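Open day at Gamimell, 2026-03-27

We went over on the Friday with two of our key workers to see how another centre runs its early years rooms. Gamimell takes children from 18 months up to school age and has 400 families on its books. Erzsébet Szalai, who manages the under-threes, met us at the door and took us straight to the water room.

The water room was the busiest part of the building. Children pour, fill and carry, and staff mostly keep out of the way. Aprons hang at child height. We liked the low drain channel — mopping takes a few minutes at the end of a session.

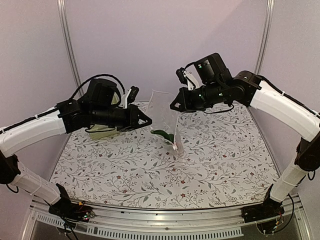 How long do children stay in one room?

They move when they want to, apart from lunch and the rest hour. Staff follow the children, so a key worker may cover three rooms in a morning.

Upstairs is the small world area, with farm sets, a shop counter and a home corner. Dénes Kovács changes the shop every few weeks. In November it was a post office, and parents sent in old envelopes. He writes down new words he hears and puts the list by the coat pegs for families to read.

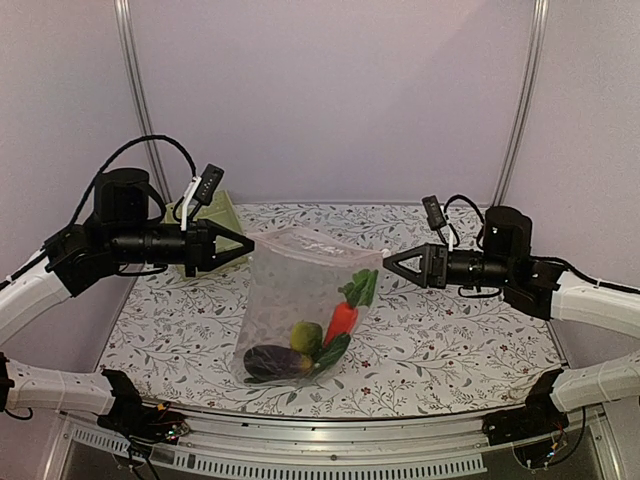
Two arms and a bag of pretend produce.

The garden cost 2,045 pounds to replant, and 2,000 of that came from a grant. The mud kitchen is still waiting for a roof. We ran out of time for the book room and hope to see it when Ildikó Kelemen's group goes over.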